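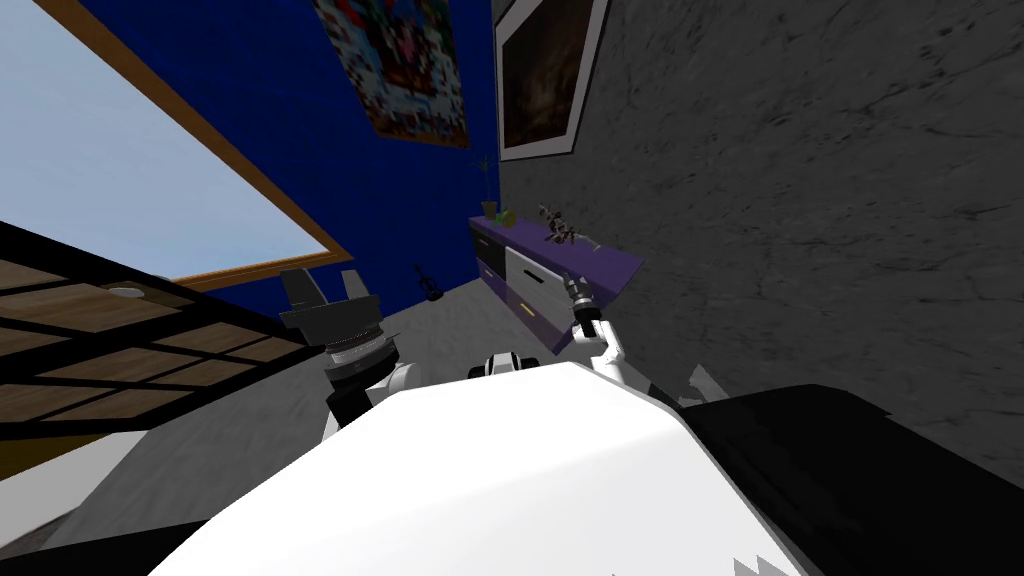
Valovside Help > Robots and automation > Setting up

Right arm keeps catching the furniture when it leaves the start pose

Khadija Lahlou
April 13, 2021

Hi all, I've been running a two-armed robot in Poltiren since March and I'm properly stuck. I've got the base parked in the corner room of the Murkomitz flat, and each run starts with both arms up. The left one comes down fine. The right one stops dead partway with a contact warning, then the controller sulks for 200 steps and gives up. I've recalibrated the wrist, reloaded the arm file and turned the speed down (11 is as slow as I dare go before the whole thing takes all afternoon). No change at all!

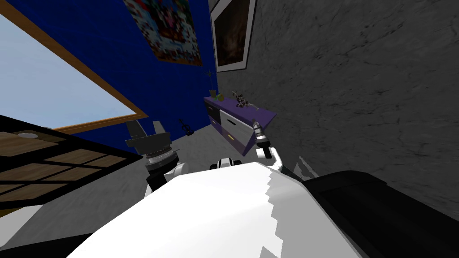 My start pose is the stock one that came with the arm file, with nothing altered except the base position. I did wonder whether the base is simply too close to things. From the robot's side the right gripper is pointing up by the front corner of the purple and white cabinet, and I can't tell how much room it has left. The left one has the table on its outer side and never complains. Do I move the robot, change the pose, or is something wrong with the gripper itself? I'd like to keep the base where it is if I can, as I've got a pile of saved runs from that spot.

Fahmy

Reinstall it. Worked for me when mine was throwing contact warnings, although mine was an older version and only had one arm.

Ismail Abdelaziz

I'd leave the install alone, and I doubt it's the gripper. I had much the same thing last year — the arm would start down, the elbow would swing out first, and the fingers got dragged sideways into a shelf.

Turn on the collision shapes before you do anything else. They're often fatter than the bit you see, so a gap that looks fine may not be one. Then step through slowly and note which part touches first. If it's the fingers, add a halfway pose: pull the right arm back towards the body with the hand still up, and only lower it after that. I put 2 seconds between the poses and it's been well behaved ever since.

If it's the elbow, you'll have to shift the base or turn it a touch, and I'm afraid the saved runs won't line up any more. Save the new start pose under its own name too. I overwrote my stock one and had to dig it out of a backup.

Also, what's the code on the warning? If it's 3280 that's a joint limit on my version, and the cabinet has nothing to do with it.

Khadija Lahlou

Not 3280, it's plain contact. Shapes are on now and it's the fingers, so I'm trying the halfway pose tonight. Thanks Ismail!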